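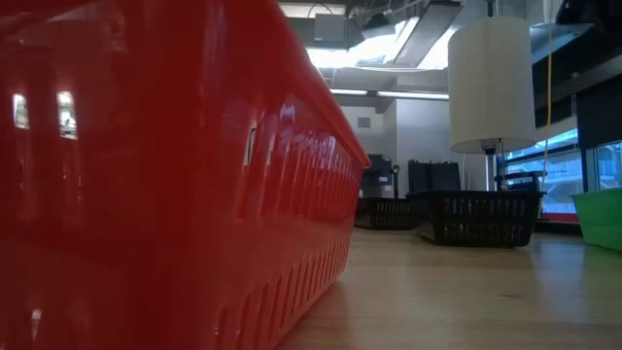 *A red plastic basket with slotted sides.*

My mother kept one basket by the back door, and everything that had no home went into it. Keys, mail, gloves, a dog leash. On Sunday night she emptied it. If something was still in there and no one claimed it, it went in the trash or to the church sale. I thought this was harsh when I was ten. I now think it was the best system for a house I have ever seen, and I think most of us have gone wrong by buying more baskets.

Last March I went through our house on Porinham Street and pulled out every bin, tub and basket we owned. There were 19. I had spent $370 on them over the years, going by the receipts I could find. Most were full. Very little of what was in them had been used since it was put there.

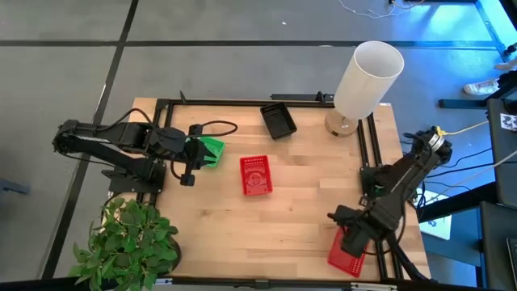 The trouble with storage is that it feels like a decision. You put the old phone chargers in a bin, write "chargers" on a strip of tape, and slide it onto a shelf. The job looks done. But you haven't decided whether you need the chargers. You have paid to put the question off, and you will face it again when you move or when the shelf fills up.

My neighbor Gülizar Bozkurt disagrees with me. She has three children and says that without bins she would be walking on blocks all day. That's fair. Things that get used every day need a place to go, and a cheap basket is a good place. I have no complaint about a basket that gets emptied. My complaint is with the ones that only get filled.

Stores don't help. The Gollis near us now gives two full aisles to containers, and in January they put them right by the door. I have walked in for light bulbs and come out with a set of tubs. I had nothing in mind to put in them. I found something by the weekend.
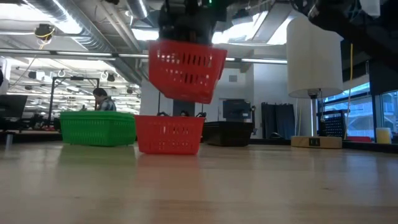
We kept four. One holds hats and gloves, one holds the dog's things, one is for library books, and the last sits by the back door and takes whatever comes in. My husband empties that one on Sundays, and he is stricter than my mother was. I lost a good pair of sunglasses that way in the fall. The other fifteen went to the church sale, where they were gone before noon.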